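From: Gervásio Aguiar
To: puzzle-and-board-makers list
Date: 8 Aug 2023
Subject: Re: Outlines or no outlines on a shape board?

Hi all,

Catching up on the thread after a week of sanding, so I'm answering the first message and wandering off from there. Quoting it so the digest readers aren't lost:

> I'm making my first sorting board for my sister's twins and I can't decide
> whether to draw the outlines on it. If the hole is already the right shape,
> isn't the line extra work? Also, do people keep all the pieces one color, or
> does every shape get its own? I have a quart of blue and a quart of not much
> else. And is it dumb to paint the board itself white? Everyone tells me it
> will look filthy in a month.
>
> Thanks from a total beginner!

Not dumb at all! White with blue pieces is my favorite combination and I've been through most of the paint shelf by now. I went with primary colors on my first boards and the kids matched by color and ignored the shapes completely (my nephew could do the whole thing from across the room by pointing). Once all the pieces are the same blue, they have to look at the edges. So your quart of blue is plenty, go ahead and use it.

Divide the board up, though. Thin lines between the sections make a big difference, even if it's only a pencil line gone over with a paint pen. A white board with sections, laid on a dark table, is about as easy to read as these things get, even when the light in the room is doing something silly.
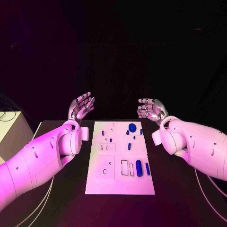 Should the biggest piece go in the middle of the board? I'd put it off to one side, in a section of its own, and give the middle to whatever gets picked up most often. A big disc in the center ends up being the thing everybody reaches over, and little sleeves drag the small pieces out with it.

Now, outlines. I draw them, always, but only where there's no deep hole to do the job. A black line on white is enough for an oval or a small circle, and it takes me less time than cutting a recess and cleaning out the corners. Where I do cut one, I skip the line. My second Drirkar board (that's what I call the big ones, after the street I lived on) had both, and the paint crept down into the recess and the pieces stuck to it all April. I ended up scraping 39 edges with a butter knife. Learn from me.

Cylinders are a whole other subject and I could go on all night. Short ones are nicer than tall ones for small hands, they don't topple every time somebody bumps the table. But leave room between them! When I started out I set mine so close together that you couldn't get a finger and thumb around one without knocking its neighbor. These days I hold my own hand over the layout before I drill anything and pretend to grab each piece in turn. It looks ridiculous and it works.

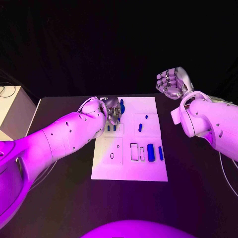 The same goes for anything you want standing near the far edge of the board. Check that you can reach it with your arm coming in low from the side, the way a kid sitting at a table would, and not just from straight above like you do when you're leaning over the bench. I moved an entire row on the Telano board after trying that.

Tiny pieces I still go back and forth on. They're the ones everyone wants to play with and the ones that end up in the couch. If the twins are under three, leave them out completely, please – you can always fill that section later with something better. For older kids I make spares. The last batch was 25 little blue pegs cut from one dowel, and I've already handed out five.

As for the white getting filthy, yes, it does. I use the satin enamel from Pravisico, two coats with a light sanding between them, and wipe it down with a barely damp cloth. Crayon comes off. Blueberry doesn't. Gunnlaugsson's sell a matte that looks beautiful in the store, but mine held on to every fingerprint and I repainted the thing inside of three weeks.

One thing I'd love to hear from the rest of you: is anybody raising the sections up a little instead of cutting down into the board? I tried gluing thin panels on top and I like how it looks, you get a nice shallow step around each one, but my corners keep lifting. I've been clamping overnight with scrap blocks and wax paper. Maybe too much glue? Maybe the wrong glue? I have over a dozen panels cut and waiting, so I'd like to know before I ruin them.

Post a picture when the twins' board is done, and tell us how the blue went on.

Gervásio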